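The laundry piles up on the table first. At Ivora, a 65-unit building in Drarnitz, most apartments have no separate laundry room, and the dining table does the work of a folding counter.

Residents who moved in this April got a one-page guide from Moradi, the housing firm. It suggests folding dark clothes near a window, where black, navy and green are easier to tell apart.
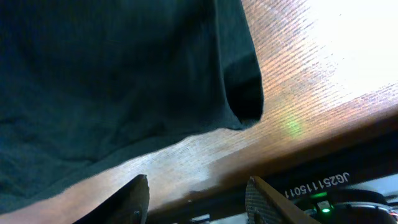

Dark green cloth on a wooden tabletop, wrinkled.

Wood is kind to fabric but needs some care. Wipe the top down before you start, and keep damp things off it — water gets into the grain. Heavy pieces go first, shaken out and laid flat. Socks can wait.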